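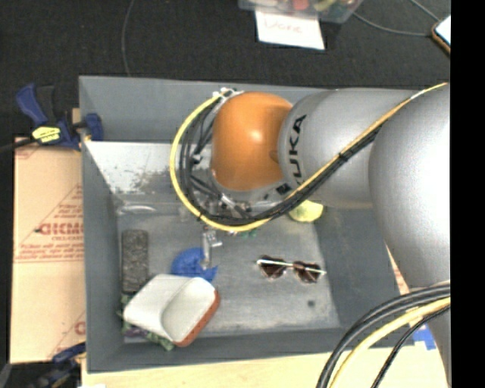 KUKA arm over the grey bin.

Hendisley Car Club, minutes of the meeting on 28th May

I took these myself as Osian Price was away, so blame me for the spelling. Present were Tahmineh Naseri (chair), Keyvan Rezaei, Farhad Zarei, Keyvan Khosravi and me. The last minutes were agreed once we'd fixed the name of the garage in Drildale.

Keyvan R. gave us the latest on the club estate car. The new exhaust is on and it's much louder than he'd hoped – his neighbours have already had a word. He wants to get it on the rolling road before touching anything else. I said the brakes should come first, Tahmineh agreed with me, and after a fair bit of grumbling so did he. We'll spend up to 300 pounds on discs and pads. Farhad will ring Alipour for a price.

Then the Linommont hill run. It's in October again and the entry fee is 200 pounds for the club. Keyvan K. would like us to take the estate as well as his coupe. We didn't settle it. Farhad thinks the clutch won't stand the climb, and I must say it slipped badly when I drove it home last time!

Money: we have 612 pounds in the account before any of the above. Two people still owe subs and I've written to both.

Any other business: Tahmineh has a set of winter tyres going, free to anyone who'll collect them. Keyvan K. asked again for his torque wrench back. Farhad will look in his van.

Next meeting same place, and Osian is back on minutes.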